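Kids' Corner > How Stuff Works > Around the House

Print this page | E-mail to a friend

Why can you see through a lid?

I keep my bits and pieces in a cream plastic box, and I love its lid. You can look right through the middle and see the table - grain and all! 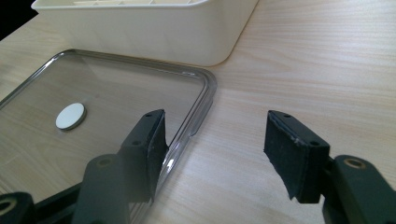
Light goes straight through a clear, flat sheet, so your eyes get the view from the other side. Wultitz, my cat, still bumps his nose on it.

Now tip a clear lid and watch the rim. Curved edges bend the light and bounce it about, so you get bright, shiny lines.
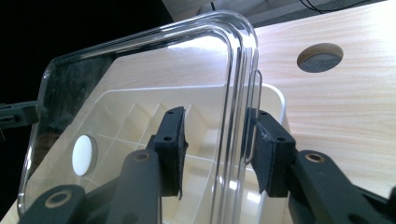
Try it yourself

Hold a clear lid over some writing, then tilt it slowly. Where do the letters go wobbly?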